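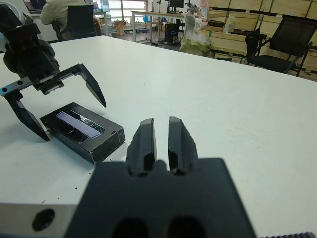
White worktops and white tables show everything, and people who have them either wipe them all day long or give up by September. I was in the second camp for years. My kitchen table is white, my desk is white, and the worktop by the cooker is white too (the last people's choice, I'd have gone for something the colour of toast). What I've learned is that the marks themselves are mostly easy, and it's the way we clean them that leaves the place looking grubby. Take a big pale tabletop like the one in the photo, running right back to its far edge -- on something like that the eye goes straight to any smear, and a tired old cloth will give you plenty. So before you buy another spray, look at the cloth.

My cloths go through the wash at 90 if they're plain cotton. Microfibre ones don't like it that hot, so check the label, and never use fabric softener on them or they'll just push the water about. I keep two on the go, one damp and one dry. The dry one matters more than the damp one! Wipe, then buff straight away, and most of the streaks never get a chance.

For everyday cleaning I use warm water with a drop of washing-up liquid, and I do mean a drop. I used to squirt it in like I was bathing a dog and then wonder why the table felt tacky by teatime. If yours feels tacky now, that's old soap, and it'll take a few goes with plain water to get it all off. Change the water when it goes cloudy.

Tea rings: bicarbonate of soda mixed with a little water until it's like toothpaste. Dab it on, go and do something else for ten minutes, wipe off gently. Don't scrub, bicarb is mild but it's still gritty, and on a shiny top you can dull a patch that you'll then see every time the light's on.
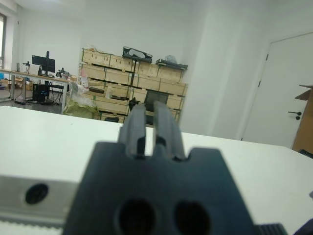

Turmeric is the other one. I once put a curry spoon down by the hob and had a yellow comma there for most of a month. The paste helped a bit and sunlight did the rest, as it was near the window and faded away bit by bit. If it's a table you can move, put it where the sun gets at it. If it's a worktop you can't, keep going with the paste and be patient, and buy a spoon rest. Mine's from Plidby, it's ugly and I love it.

Biro comes off with a bit of surgical spirit on cotton wool. Try it somewhere out of sight first, the underside of the overhang is good. Keep the window open and keep it well away from the hob, and don't use it on anything varnished or painted. I made that mistake on a little bedside table and took a lovely clean circle out of the paint.

Black scuffs (from pan bottoms, or from dragging a toaster) look like scratches and often aren't. Rub one with a clean white pencil rubber before you despair. Signe Hallgrímsson down our road got the marks off her whole breakfast bar this way after being quoted 623 pounds for a new top, and she's been unbearable about it ever since. Those white melamine sponges work as well but they're really very fine sandpaper, so go lightly and not often. 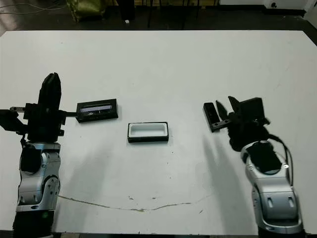 Can I use bleach on a white laminate top?

I wouldn't make a habit of it. A well-diluted wipe, rinsed off quickly, probably won't hurt, but left sitting it can turn the surface yellow or spoil the shine, and it creeps into the joins. Never mix it with vinegar or any other cleaner. For a stain that won't budge I'd go back to the bicarb, twice if need be.

Speaking of vinegar, keep it off marble and most other stone, it eats into the polish. On laminate or glass it's fine, well watered down, and it's good for that chalky film you get round the taps if your water's as hard as ours.

If you do end up with a dull patch and you want to have a go at it, 800 grit paper is NOT the answer on laminate, whatever your brother-in-law tells you. The pattern layer is thin and once you're through it, you're through it. On solid wood or solid acrylic it's a different matter, and the makers usually have a leaflet.

Last thing is glue from sticky labels. Cooking oil, left on for a quarter of an hour, then roll it off with your thumb and wash with a soapy cloth. It works on jam jars too, and I've a shelf of them waiting for the plums.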